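Can a robot put the dishes away yet?

From the July newsletter, shop and home section

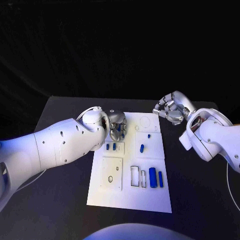
Most chores come down to putting a thing where it goes. A plug goes in an outlet, a lid goes on a jar, a shelf pin goes in its hole. People do this without looking very hard, and machines still find it difficult. That is why so much of the practice work looks like a toddler's toy. On a peg board like this one, with blue pegs of several thicknesses and white plates marked with round and oval holes, the left hand has one small peg in its fingers and the right hand has nothing yet. A person would clear the board while talking on the phone.

We asked three outfits how close they are. Flekeo, which builds hands for packing lines, says its machines now seat the same part in the same spot all day, as long as the part arrives facing the right way. Turn it on its side and the success rate drops. In their last run of 39 mixed parts, 9 had to be finished by a person.

Prirnham is after the home market and is more careful with its promises. Its kitchen unit can load a dishwasher rack with plates it has seen before. Mugs are slower, and it does not do glasses. Two hands help, the company says, but they also have to stay out of each other's way, and much of the programming goes into that.

Lavau has stopped talking about homes for now. It is testing two units at the Fitzgerald plant, where they put fasteners into trays on the night shift - dull work, and hard to hire for.

So the dishes are still yours. If you run a small shop and have one part that never changes, it may be worth asking for a quote. Bring samples of the part, including a few bad ones.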